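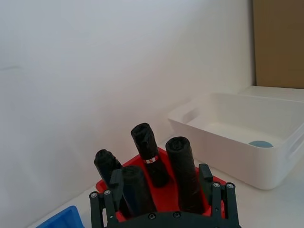 The gripper at the packing bench, with a red tray of wrapped pieces and a white bin next to it. Photo: Binness

Binness puts a robot arm on the packing bench, and the packers get their afternoons back

SKONDHOLM, April – I'm Remedios Arroyo, I run the packing room at Binness, and I was told a press release should sound like a company talking. Well, I've read a few of those and I didn't get to the end of most of them, so I asked if I could write this one myself. They said yes, as long as I got the news in early. So: as of this month our small-order bench has a robot arm, we call it Udari, and it moves wrapped pieces out of trays and into bins for the whole of the morning shift.

If you don't know us, Binness packs small goods for other companies. Bottles, rolls, jars, whatever comes through the door. A lot of it arrives already wrapped in plastic and has to be sorted from a tray to the right bin before it goes in a carton. Last year our biggest month for that kind of order came to 3,664 pieces, and every one of them was picked up by hand, turned over, checked and put down again. I've done that job. My wrists remember it very well!

Wrapped things are harder for a machine than you'd think. Plastic wrap is shiny, it creases in a different place every time, and two of the same item can look like strangers. We spent a long stretch of the winter on this with Severino Campos, our maintenance lead, who set up Udari and taught it with a lot of help from the people who used to do the work. Itziar Manzano must have shown it how to go in beside a leaning piece more times than she's shown any new hire (and she has trained plenty of those). She also talked us out of the first trays we wanted to use, which were too deep.

What has changed for the crew? Mostly the shape of the day. Before, a packer could be on the tray bench from 7 in the morning until lunch. Now one person looks after Udari, fills trays and deals with anything it sets aside, and we swap over every 60 minutes so it doesn't become somebody's whole job. The others are on carton checks, returns and the custom orders that we were always behind on. Custom orders are the fun part, if you ask me – you get a note from the customer and you have to work out what they really want.

I want to be plain about jobs, as it was the first thing everyone asked me and it was the first thing I asked too. There were 4 people on the bench when we started this and all 4 are still in the packing room, on the same pay or better. Two of them have moved up to a new grade for running the arm, and that comes with paid training time. Rosalía Sepúlveda, who speaks for the floor staff, had that put in writing before the arm was bolted down.

"I wasn't going to clap for a machine," says Rosalía. "I wanted to know who decides how fast it goes, and the answer is that we do. If the person on the bench wants it slower, they slow it down, and they don't have to fill in a form about it."

It isn't all smooth. Udari is slower than Itziar on a good day. It gets confused by loose ends of plastic, and when it isn't sure of its grip it stops and waits for one of us, so there's a fair bit of walking over to see what the matter is. It handles roughly 400 pieces in a morning at the moment. We'd like more than that, but we aren't going to push it until the stops come down.

Next on the list is a second arm for the Renaud line, where the pieces are heavier and the lifting is harder on people's backs. The crew there will pick their own trays and write their own rota, same as we did. We hope to start trials once the summer rush is over.

Reporters and neighbors who'd like to see the bench running are welcome to visit. Mornings are best, after 9, when the first trays are through and there's coffee. Please wear closed shoes.

About Binness
Binness is a packing and small-order company based in Skondholm. We sort, pack and send small goods for shops and makers.

Press contact
Leire Valcárcel, Binness front office, Skondholm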